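About Clavia

Clavia began at a kitchen table in Clirkwood, with a shallow tray, a handful of small balls and a very patient group of grown-ups who wanted to get better at using their hands. We're still a small school, and we still believe that picking up a little thing and setting it down exactly where you meant to is a skill worth spending a whole morning on (or a whole winter, if that's how long it takes you!).

Our classes are for adults of any age. Some people come to us after years of desk work, some want steadier hands for model building or beadwork, and a good many just like the quiet. We keep groups to 6 at a table so there's elbow room, and the first lessons hardly change from one year to the next: a tray, something round, and plenty of time. Round things are wonderful teachers. They roll off when you hurry, and they stay put when you let go gently. 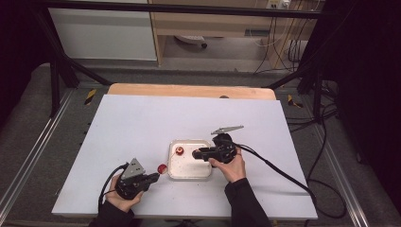

What do I need to bring to my first class?
Just yourself and a comfortable top with sleeves that won't get in your way. Trays, boards and all the small pieces are kept here, and there's tea in the hallway from the time we open the doors.

After the tray work, most people move on to what we call the Pindano course, named for the street where we rented our second room. It has 175 short exercises, and you can take them in any order you like, though we'll probably nudge you toward the slow ones first. There's sorting, stacking, threading, pouring dry beans from cup to cup, and a whole section on putting things away, which people tend to grumble about and then ask to repeat.

Our sister studio, Doãn, teaches the same course in the evenings and has a lovely big window over the practice tables. If you sign up with one of us you're welcome at both. New groups start in March, and the sign-up sheet is at the front desk, next to the jar of buttons.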